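We use cookies to remember your settings. Accept | Manage | Read our cookie policy

Groltent Community Choir – Minutes of the February Members' Meeting 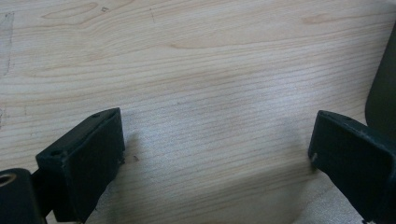 The meeting opened at 7:10 p.m. in the upstairs room at Ulis Hall, after a quick run through the new round as a warm-up. The chair welcomed everyone, especially the four new altos (the section has asked for more altos for two years, so this got a cheer).

1. Minutes of the last meeting

Approved with one correction. The encore at the winter concert was sung in D, and the minutes had it in E flat. The basses wished this put on record.

2. Winter concert

What a night! Ticket sales and the door bucket brought in 769 dollars, the best result since we moved the concert to the evening. The second half was much stronger than the first, and several members said the quiet ending of the river song was the best singing we have done together. The music director agreed and asked that we start quiet pieces that way in rehearsal too, and not wait for an audience.

Points to fix before next time:

– The first rows could not hear the spoken introductions. Speakers should face the hall and slow down.
– Folders were all shades of black and some were navy. The secretary will ask Gorkex Stationery for a price on 25 matching ones.
– The intermission ran long. The tea line needs a second urn.

3. Money

The balance stands at 772 dollars after hall rent and sheet music. Rent for the spring is paid through the end of May. A member asked if we could put some of the concert money toward a second keyboard stand, as the present one sinks during loud passages. Agreed, up to 60 dollars. The old one goes to anyone who thinks they can mend it.

Dues stay the same. There was a short discussion on whether students should pay at all. The meeting voted that they should not, starting this season, and the vote was not close.

4. Spring program

The director handed out the draft list and talked us through it. There are 12 pieces, five of them new to us. The lullaby in four parts was sung through on the spot by those who could read it and hummed by everyone else, and it already sounds lovely. The long sea song stays in after some debate. Tenors would like it taken down a step. The director will try it both ways on Tuesday and decide by ear.

Two members offered to write out how to say the words in the Welsh piece. Recordings of each part will go up on the members' page as they are made, sopranos first because theirs are done.

It was asked whether we will sing from memory. Answer from the director: the first and last pieces, yes. The rest from folders, eyes up.

5. Joint evening with the Gu Singers

The Gu Singers have written to ask if we would share an evening with them in the spring. This was met with real excitement. They sing mostly unaccompanied and have a much bigger bass section than ours, so the combined number at the end could be something special. Open questions are who brings the risers, how the door money is split, and whether their hall has parking. The secretary will reply that we would love to and will ask all three.

One member pointed out that the last joint evening we did ended with 40 people trying to leave through one cloakroom. A clear plan for coats was requested.

6. Rehearsals

Start time moves to 7:00 p.m. sharp, with warm-ups included in that. Doors open at 6:40 for anyone helping with chairs. Please bring a pencil. Breathing marks given out in rehearsal keep getting lost, and we then spend ten minutes putting them back.

The section leaders asked for one full rehearsal a month split into parts. Agreed for a trial through spring. Sopranos and altos stay upstairs, tenors and basses take the small room with the piano that is nearly in tune.

7. Any other business

– The lost scarf from the concert is green and still in the music cupboard.
– Cake rota: two gaps left. Nut-free, please, and labeled.
– A member would like to start a small group for madrigals after rehearsal. Nine hands went up right away, so the room is booked for an extra half hour as a first try.
– Thanks were given to everyone who stayed to stack chairs in the snow week.

The meeting closed at 8:25 p.m., followed by the lullaby once more, with all four parts this time.

Next meeting: April, same room.

Print this page | E-mail this page
3 comments | 14 shares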